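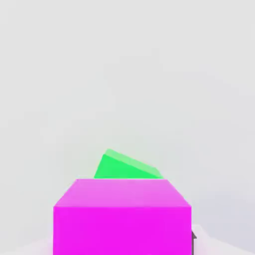

Product review: Clestard foam shape set for early years settings

Reviewed by Danylo Semeniuk, Early Years Resources Service
Purchased: May

1. Purpose of the review

The Service was asked by member nurseries to assess large foam shapes suitable for indoor construction play. The Clestard set was bought at the full price of £184 and used in the Flatetti and Drirano nurseries for one half term, with children aged two to four.

2. Storage and assembly

The set needs no assembly. It is supplied with a zipped bag, which proved too small once the shapes had been unpacked and had regained their full size. Both nurseries now keep the set on open shelving. Settings with limited cupboard space should measure before ordering.

3. Use by children

Children could lift every shape without help. Staff at Flatetti reported that the cubes were used far more than the wedges, which tended to slide when stacked on a smooth floor. A carpeted area is recommended. Liudmyla Demchenko, room leader at Drirano, noted that the set was quieter in use than the hardwood blocks it replaced, and that children who usually avoided the building corner joined in at tidying time.

4. Cleaning and wear

The covers wipe down with mild soap and water. Felt pen did not come off fully. By the end of the trial, 2 shapes showed splitting at the seams. The supplier, Dudás, replaced both within 8 working days and made no charge for postage.

5. Rating and recommendation

Suitable for purchase, with reservations about the seams and the storage bag. Member nurseries may borrow the trial set from the Service before placing an order. Requests should be made through the usual loans form.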